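用手持夹爪采集桌面整理示范数据
机器人学习课程项目报告(终稿)

小组成员:Awuor Ndung'u、Caroline Temba、Zinash Ayele、So-ying Lo
指导教师:Gladys Mfinanga
提交日期:2021年11月30日

摘要

本项目的目标是让一个策略网络学会把桌上用过的纸巾放进塑料袋。为此我们用手持夹爪录制人的示范,整理成训练集,交给课程提供的Condori训练框架。开题时计划采集100条示范,最后可用的有49条,另有27条录完之后作废。网络学会了走到纸巾旁边,也基本学会了夹住它,放进袋子这一步则时灵时不灵。报告的大部分篇幅花在采集上,训练部分相对短,这和我们实际花掉的时间是成比例的。

一、选题经过

开题时我们提交的题目是“面向家庭环境的通用整理技能学习”。Mfinanga老师在批注里写了四个字:“哪个家庭?”第二版改成“餐桌场景下的多物体整理”,批注是“多是多少?”第三版就是现在这个题目,只剩纸巾和袋子,她没有再写字,我们理解为通过。

纸巾是So-ying提议的。她的理由是便宜、摔不坏、到处都有,团一下就是一个新形状,等于免费的数据增强。这个理由写进了开题报告,也在后来的几个星期里反复被其他三个人引用,语气各不相同。纸巾的确每团一次都是一个新形状,连它自己放在那里过一会儿也会变成一个新形状。

塑料袋则是讨论到很晚时顺手加上的。当时的想法是,既然要收纸巾,总得有个地方放。我们考虑过用碗,觉得太简单,像在凑作业。现在看来,碗是一件很值得尊重的物品。

二、相关背景与方案选择

采集示范数据常见的做法有几种。一种是遥操作,人用手柄或者主从臂控制真实的机械臂,录下全部关节数据。这种数据最干净,部署时也没有“身体不一样”的问题。课程实验室Skatwood有一台可以遥操作的机械臂,预约表排到了12月,而且不能搬出实验室。

另一种是直接拍人手。成本最低,但人手和两指夹爪差得太远,从视频里恢复接触和开合又是一个单独的课题,我们四个人加起来也不具备那个课题要求的数学。

第三种就是手持夹爪:人拿着和机器人末端形状相近的夹爪直接干活,腕部相机记录画面,轨迹由设备定位得到,开合由指间距离得到。人可以走到任何一张桌子前面去录,不需要机械臂在场。代价是人会做出机械臂做不出来的动作,并且自己毫无察觉。第五节里有几个例子,其中两个是作者本人贡献的。

我们选了第三种。选择的依据在开题报告里写了一页半,概括起来就是预约表。

三、分工

Awuor负责采集规程和大部分示范录制。Caroline负责数据转换,也就是把录下来的东西变成Condori肯读的格式。Zinash负责训练和评测。So-ying负责场景布置,同时录制了余下的示范,因为她是组里唯一的左撇子,我们希望数据里有左手的样本。

分工表后来有一次变动。转换脚本写完之后Caroline本应比较清闲,实际上她成了整个项目里最忙的人。每一条录制都要从她那里过一遍,而每一条录制都有自己的想法。

四、任务定义与采集规程

4.1 任务

初始状态:桌上有一团或几团揉皱的纸巾,旁边有一个敞口的塑料袋。终止状态:所有纸巾在袋子里,夹爪张开,退到桌沿附近。桌上允许有其他物品,这些物品不应被移动。

“所有纸巾”这个说法后来补过一次定义。整包的、没拆的纸巾不算,插在包装里露出一角的也不算。第一版规程没有这句,结果Awuor录的一条示范里,她非常流畅地从一包新纸巾里抽出一张,揉成一团,放进了袋子。她说当时觉得顺手。这条示范动作质量极高,作废了。

4.2 规程

以下是规程的最终版,贴在采集用的笔记本上,也抄在这里:

开始录制前,两只夹爪都张到最大,停在近侧桌沿上方,心里默数三下。
一次只处理一团纸巾。掉了就重新夹,不许用另一只夹爪把它拨回来。
手指不许越过夹爪去碰任何东西。
放进袋子之后张开夹爪,先抬高再后退。
录制期间不说话。
结束后把夹爪放回起始位置,停住,再按停止。
废掉的录制不要删,改名,写明原因。

“录制期间不说话”与数据无关,设备不录声音。这一条是Zinash加的,她坐在旁边调代码。

4.3 设备

采集使用一对手持夹爪,指面是带细纹理的蓝色软垫,相机装在夹爪上,用的是视野很宽的镜头,画面四角是黑的。设备是从课程器材室借的,同一时间只能借一套,归还时要当着管理员的面开合一遍。我们没有对硬件做任何改动。数据落盘之后用组里自己写的小工具Grodow查看和裁剪,Grodow只有一个窗口和四个按钮,其中一个按钮至今没有功能,但删掉它程序会崩溃。

4.4 场景

实验室的桌子是白色的,空的,打着均匀的光。第一批示范在那里录,训练出来的策略在那里表现也不错,换一张桌子就不认得纸巾了。Mfinanga老师在中期检查时看了演示,问我们有没有见过真正有人吃饭的桌子。

于是后面的示范都挪到了居室里。桌布是印着浅色小花纹的那种,起褶子,远端靠墙堆着日常杂物。So-ying的布置原则是不布置:纸巾团和袋子按规程放,其他东西维持原样。这一条省了很多力气,也给Caroline的裁剪工作带来了丰富的内容。
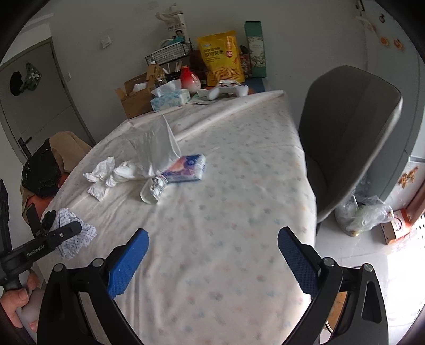
图1 居室桌面上的一次采集,腕部相机视角。夹爪张开,纸巾团和塑料袋在桌子左侧,远端的零食袋、手柄等均属干扰物。

居室场景有几处是实验室里遇不到的。

首先是颜色。白纸巾放在米白色桌布上,人眼分得清,低分辨率的网络输入分不太清。桌布的褶子和纸巾的褶子在缩小之后长得很像,早期的策略因此对桌布表现出强烈的兴趣。

其次是透明物体。半透明的袋子立在桌上,桌布的花纹可以从袋子后面透过来。袋口朝哪边、有没有塌下去,从腕部相机的角度常常要看好几帧才能确定。Zinash在日志里给袋子单独开了一栏,栏名叫“袋子今天的心情”,后来在Mfinanga老师的建议下改为“袋口状态”。

第三是干扰物。远端的黄色零食袋是全场颜色最鲜艳的东西,在注意力热图上也是最亮的地方。我们讨论过要不要把它拿走。So-ying坚持留着,说桌子上本来就会有零食。她说得对,这条意见我们保留到了最后,零食没有保留到最后。

最后是光。窗户一侧的地面在白天会曝到全白,相机的自动曝光被它牵着走,夹爪一转过去,桌面就跟着变暗。我们试过拉窗帘,画面均匀了,但又变得和实验室很像,等于白搬一趟。折中的办法是不管,让上午和下午的录制都进训练集。

五、采集中的问题

这一节按出问题的先后写。没有按严重程度排,因为组内对严重程度没有达成一致。

5.1 起始姿态

规程要求默数三下,理由是转换脚本用静止段来对齐时间。四个人默数三下的长度差别很大。Awuor的三下很标准,So-ying的三下几乎不存在,Caroline的脚本因此把她前几条示范的开头全部裁掉了,裁完之后的示范从半空中开始,纸巾已经在夹爪里了。网络从中学到的是:纸巾一开始就在手上。

解决办法是改脚本,同时让So-ying念出声来。这与“录制期间不说话”冲突,最后规程以括号形式豁免了数数。

5.2 人做得到、机械臂做不到的动作

人的手腕很灵活,人的身体还会帮忙。夹桌子远端的纸巾时,我们会不自觉地往前倾,甚至绕着桌角走半步。轨迹数据里,这表现为夹爪平滑地飞到一个机械臂根本够不到的地方。Zinash写了一个可达性检查,把每条轨迹放到机械臂模型里跑一遍,够不到就标红。第一次运行时满屏是红的。

之后我们在近侧的地板上贴了一道胶带,录制时脚尖不许过线。效果不错。Awuor后来承认她有一条是踮着脚录的,那一条也标红了。

还有一类是动作太快。人把纸巾扔进袋子,手腕一抖就完了,看上去很潇洒。扔进去的纸巾在视频里只出现几帧,网络什么也学不到。规程里加了“放,不许扔”,写在“一次只处理一团”的后面,抄到报告里时我们发现它在最终版里漏掉了。所幸大家都记得。

5.3 袋子

袋子的问题分两种。一种是塌。夹着纸巾的夹爪碰到袋口,袋口就倒向里面,纸巾于是放在了袋子上面,从俯视的角度看像是成功了。另一种是跟着走。夹爪张开后退时,指垫勾住袋沿,袋子连同里面的东西一起被带离桌面。

针对第一种,我们讨论了用双手:一只夹爪撑住袋口,另一只放纸巾。这才是借一对夹爪的意义所在,可惜开题时我们写的是单手任务,理由是“降低复杂度”。改成双手以后,旧数据怎么办成了问题。最后的处理是单手和双手的示范都保留,由一个标记区分,训练时只用双手的那部分,单手的部分用来做预训练。

针对第二种,没有什么好办法,后退之前先抬高,慢一点。

5.4 纸巾粘指垫

揉得很紧的纸巾不粘,揉得松的会有一角压进指垫的纹理里,夹爪张开了它还挂着。人遇到这种情况会抖一下。抖的动作我们起初全部算作废,觉得不规范。Mfinanga老师看过之后说,机器人也会遇到挂住的情况,它没见过怎么抖,就只会举着。我们把其中几条救了回来,重新归入可用。

这是整个项目中唯一一次数据越筛越多。

5.5 视野里的人

腕部相机拍得到另一只夹爪,也拍得到拿着它的手。部署时那里是机械臂,没有手。我们担心网络会依赖手的位置来判断该做什么,于是请Caroline统一加遮挡。遮挡的掩膜由她一帧一帧地校对过边界,她在这件事上花的时间比训练本身还长。对比实验的结果是,加不加遮挡差别很小。我们把这个结果告诉她的方式是发邮件。

5.6 命名

规程要求废掉的录制改名并写明原因。命名格式没有规定,于是出现了“掉了”“又掉了”“掉了但好看”“袋子”“袋子2”“说话了”“可能没事”以及一个只有句号的文件名。写筛选统计时,我们花了一个下午回忆“可能没事”到底有没有事。它有事。

六、数据筛选

筛选分两轮。第一轮是自动的:可达性检查、静止段检查、定位是否丢失。第二轮是人看,每一条由没有参与录制的两个人分别看,意见不一致时由第三个人决定。

最终保留49条,废弃27条。与计划中的100条相比,缺口的原因比较朴素:设备只借得到白天,居室只在没人要吃饭的时候空着,两个时间段的交集比我们在甘特图上画的要窄。甘特图附在开题报告里,这里不再附了。

废弃原因中占比最大的是袋子,其次是定位丢失。定位丢失多发生在夹爪离桌布很近的时候,大片浅色布面没有足够的特征可跟踪。居室墙面也是素灰色,帮不上忙。桌子远端那堆杂物在这方面反而是功臣,画面里只要还看得到它们,定位就很少丢。So-ying要求把这句话写进正文。

人工那一轮中,分歧最多的问题是“犹豫”。有些示范里,夹爪在纸巾上方停了一会儿,调整角度,再下去。Awuor认为这是好的示范,展示了对准的过程。Zinash认为网络会学会停在那里。双方都举出了文献,文献互相也不同意。我们最后保留了短的犹豫,剪掉了长的,界线由Caroline凭感觉划定,她当时已经不太愿意参加讨论。

七、训练与评测

训练使用课程提供的Condori框架,默认配置,输入为腕部相机画面与夹爪状态,输出为一小段未来的位姿与开合。我们改动的只有图像分辨率和动作的时间步长,前者调高是为了把纸巾和桌布分开,后者调长是为了减少抖动。

评测在实验室的机械臂上进行,桌上铺了从居室带过去的桌布。预约表终于轮到我们时,只有半天。评测时记录三个阶段:到达、夹取、放入。

到达阶段没有什么悬念。只要纸巾在视野内,夹爪都会过去。有一次桌布起了一道很高的褶子,它去了褶子那里,夹住,抬起来,把整块桌布带歪了。动作平稳,完全符合规程。

夹取阶段大部分时候可以完成。揉得紧的好夹,摊开的难夹,贴着桌布的那种,指垫会从上面滑过去。有意思的是策略会重试,这得益于规程里那句“掉了就重新夹”,也得益于我们掉得够多。

放入阶段不稳定。袋口敞得开时能放进去,袋口半塌时,撑袋口的那只夹爪会伸到正确的位置附近,然后合上,把袋口夹住了。我们回去翻数据,发现So-ying的几条示范里确实是夹着袋口拉开的,而Awuor的几条是从里面撑开的。两种做法都有效,混在一起取平均之后是一种无效的做法。

半天的评测次数太少,我们没有给出成功率。初稿里曾经有一个百分数,Mfinanga老师在旁边画了个圈,问分母。

消融方面做了两组。一组去掉居室数据,只用实验室数据训练,铺了桌布之后基本找不到纸巾。另一组去掉遮挡,结果见5.5节,此处不再重复,以示对同组成员的尊重。

八、讨论

示范的一致性比我们以为的重要。开题时我们追求多样性,四个人各录各的,左手右手、紧团松团、撑着夹着,越杂越好。物体和场景的多样确实有用,居室数据就是证据。做法上的多样在数据这么少的情况下是负担,袋口的例子已经很清楚。比较合理的安排应该是先由一个人把每个步骤的做法定死,录一段样片,其他人照着来。桌上的东西可以随便乱。

第二个体会是,筛选标准要在录之前写。我们的标准是边录边长出来的,早期的示范按早期的标准通过,后来又按后来的标准作废,中间夹着一次平反。如果再算一遍,可用的条数多半会是另一个数字。

关于手持夹爪这个方案本身,我们的看法总体是正面的。它让采集可以离开实验室,对这个任务来说几乎是必要条件。它也很累手。连续录一个小时之后,拇指会先于耐心耗尽,录制质量在午后有明显下降,定位曲线上看得见抖动。规程应该规定休息,我们的规程规定了不许说话。

我们也用课程推荐的另一个标注工具Clurkeo试过给阶段打标签,只试了几条便放弃了。它要求每一帧属于且只属于一个阶段,而“夹住了袋子以为夹住了纸巾”在它的分类里没有位置。

局限是明显的。桌子只有两张,袋子只有一种,光照没有控制,评测时间太短。单手预训练到底有没有帮助,我们没有来得及做对照。双手协作部分的结论只适用于我们这种袋子,换一个硬一点的,问题也许就没有了,那样的话前面好几页也就没有了。

九、后续工作

如果有下一组同学接手,以下几件事可以直接开始做:
统一袋口的做法,重录双手部分,优先用从里面撑开的方式。
桌布换一块深色的,和现有数据混合训练,看看对桌布的兴趣会不会下降。
给Grodow第四个按钮找一个功能。
文件命名在第一天就定好,写进脚本,不让人手填。
提早去预约机械臂,在选题之前也可以。

数据集和转换脚本放在课程服务器的小组目录下。废弃的录制也一并保留,按原名,没有整理。需要了解某个文件名含义的同学可以写信给Awuor,只有句号的那个除外,那个没有人认领。

致谢

感谢Gladys Mfinanga老师的批注,尤其是短的那些。感谢器材室在归还日期上的宽容。感谢在居室采集期间把晚饭推迟了好几次的各位室友,零食已经补上,口味不一定相同。

附录A 规程修改记录(节选)

初版:只有一句话,“把纸巾放进袋子”。
第二版:增加起始姿态与静止。增加“整包纸巾不算”。
第三版:增加“手指不许碰”。起因是Awuor用小指帮了一下忙,她不认为那算碰。
第四版:单手改双手。增加“放,不许扔”。
第五版:增加胶带线、不许说话。“放,不许扔”在复制时丢失。
第六版:数数可以出声。

附录B 废弃录制的文件名与实际原因(节选)

“掉了”:纸巾掉到地上,录制者弯腰去捡,夹爪也跟着去了。
“又掉了”:同上,同一团纸巾。
“掉了但好看”:夹取动作标准,放入前脱落。曾提议截取前半段使用,未通过。
“袋子”:袋子被带起。
“袋子2”:袋子被带起,碰倒了旁边的瓶子,瓶盖是拧紧的。
“说话了”:有人问晚饭吃什么,录制者转身回答。
“可能没事”:定位在中段丢失,恢复之后整条轨迹低了一截,夹爪从数据上看是在桌面以下完成任务的。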